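Boards > Rendering and Colour > Greys and Neutrals

s_derkach
Matte grey keeps coming out of our printer with a green cast. File is neutral on screen, RGB values equal in every channel, exported as 16-bit TIFF. Paper is Zurner matte, 272 gsm. The darker greys are fine. It's only the pale end that shifts. Printer profile is the one supplied with the paper. Has anyone solved this without making their own profile?

prokopenko.k
What light are you judging it under? Optical brighteners in the stock will move pale greys more than dark ones, as there's less ink covering the paper. Put the print by a north window around noon and look again.

s_derkach
Office tubes, no idea of the rating. By the window it's better but still green.

zharasym
Supplied profiles are averages. Ours were out by enough to see on every paper we tried except one. I print a 50-patch grey ramp first and don't touch anything else until that's right. Also check rendering intent. Perceptual will remap your paper white and you'll chase the cast all afternoon. Use relative colourimetric with black point compensation on.

A ramp of flat patches won't tell you everything, though. You want a smooth gradient on a curved surface as well, where a cast shows up as a band of colour between the highlight and the shadow.
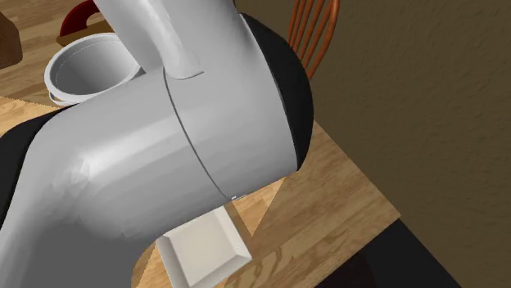
Pale grey matte housing, soft highlights on top, darker shading underneath.

Look along the upper curves first, then the underside. If the tops drift green and the shading stays neutral, it's the paper or the light ink. If both drift, it's the profile.

chau_cu
Disagree on relative colourimetric for this. With a low-contrast file that's already inside the gamut, the two intents should land very close together. I measured them in August on a Cledatar coated sheet and couldn't separate them by eye. I'd look at the driver first. Half the green casts posted here are double colour management - application on, driver also on.

zharasym
Coated sheet, so your gamut is wider. Try it on uncoated matte and you'll see a difference. Agreed on checking the driver.

prokopenko.k
Double management normally goes magenta, not green.

chau_cu
Depends on the driver. Mine went green.

s_derkach
Driver was set to off. Intent was perceptual. Changed to relative colourimetric and the pale end improved by maybe half. Nozzle check has 11 gaps in light magenta, which I should have looked at before posting.

sdhanial
That's your green. Missing light magenta only matters where the light inks do the work, so pale greys go first. Clean, wait an hour, check again. Don't run three cleans in a row, it just fills the waste tank.

s_derkach
Two cleans, one gap left. Ramp is neutral down to patch 47 and slightly warm after that. Still on the supplied profile.

zharasym
Slightly warm in the last few is the paper. I'd leave it.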